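The Long Wait for Dry Socks

Our dryer, a Nerkar, stopped heating in December 2022. It still turned. It turned beautifully, for as long as you liked, and at the end of it you had a drum full of wet towels that had seen a lot of one another.

The repair shop in Dendside quoted me $1,155, a price that included a new heating element, a new control board and a visit from a man who would explain what a control board was. I said I would think about it. I have now been thinking about it for a good long while, and the Nerkar has become a very heavy shelf for detergent.

That is how I joined the air-dryers. I had known such people existed. There was a couple upstairs in our building, the Murkadura, who hung shirts in their bathroom window all year, and I had taken them for Europeans. They were from Ohio. They had simply worked out that a shirt will dry if you leave it alone.

The Murkadura holds roughly 800 residents, and the lease has a page and a half on laundry. Nothing may be hung from a balcony. Nothing may be hung over a balcony, a separate clause that hints at a long and bitter argument with somebody's beach towels. Nothing may be "visible as laundry" from the street. A tenant could presumably hang out a bedsheet if it were passed off as curtains, or as surrender.

So the wash comes indoors, and once it's indoors it has to go somewhere, and you begin to look at your home the way a damp sweater would. The shower rod is a gift. Doors are fine until someone wants to close one. Chairs are a trap, because a chair dries the front of a shirt and keeps the back exactly as it was, with the added interest of a crease shaped like a chair. 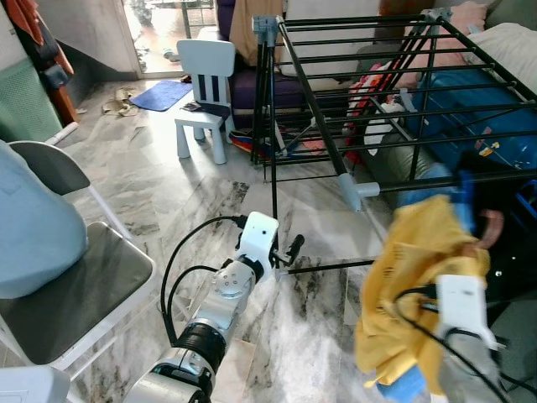
Yellow cloth and a black metal drying rack.

Sooner or later you buy a rack. I bought a Besson, the folding kind, on the strength of a picture of it standing in a sunlit room with three linen napkins on it. I don't own three linen napkins. I own a teenager. On its first night the Besson took on two pairs of jeans, a hooded sweatshirt, a bath mat and a pile of sports gear I still can't fully account for, and by morning it had settled toward the bookcase with its knees together.

There is a skill to loading one, and I was a while learning it. Heavy things go on the outside, low down, one to a side so the rack doesn't lean. Light things go in the middle. Socks can go anywhere except over the edge of something else that is wet. Shirts do better on hangers hooked to the end rail, buttons done up, with a bit of room for the arms. The whole business comes down to gaps, and a gap is exactly what a tired person at ten at night is trying to fill with one more pair of underpants.

Turning is the other half of it. Waistbands and hoods and pockets hold water long after everything around them has gone crisp, and they will stay that way until somebody flips them. In our house somebody is me. I do the rounds before bed, feeling cuffs, like a night nurse on a ward where all the patients are pants.

The spin cycle turned out to be where the real gains were. For years I had ignored that button, whose settings run from a gentle slosh up to something that makes the floor hum. An extra spin adds 10 minutes to the wash and takes most of an evening off the drying. I told several people about this at a party in May. They were very polite.

Air matters more than heat, a fact my grandmother knew and I had to read in the back of the rack's instruction leaflet. A small fan pointed across the clothes, at low speed, does more than a radiator set to roast. Crack a window if it's dry out. If it's raining, shut the window and run a dehumidifier, and take your quiet satisfaction in emptying the tank. It's astonishing how much water was in those jeans. You can water the plants with it, though mine haven't thanked me.

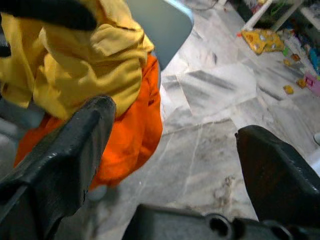
Can I dry clothes indoors without making the room damp?

You can, if the moisture has somewhere to go. Use a high spin, leave space between items, and either open a window or run a dehumidifier with the door shut. If the windows fog up and stay that way, hang less at a time.

What I hadn't expected was how long the clothes would last. The gray fluff I used to peel off the Nerkar's filter, with a certain pride, was my wardrobe leaving in installments. T-shirts that once came out a size smaller each month now stay put. Elastic stays elastic. Towels, I admit, are another matter. An air-dried towel has the texture of a good doormat, and shaking it hard before you hang it helps a little, and only a little. My family has split over this. One side says a rough towel wakes you up. The other side is the teenager, who showers for 50 minutes and feels that he has suffered enough.

He has asked, more than once, when the dryer is getting fixed. I tell him I'm waiting on a second quote. There's a load of darks on the Besson at the moment, the left side is low again, and I should go and turn the pockets.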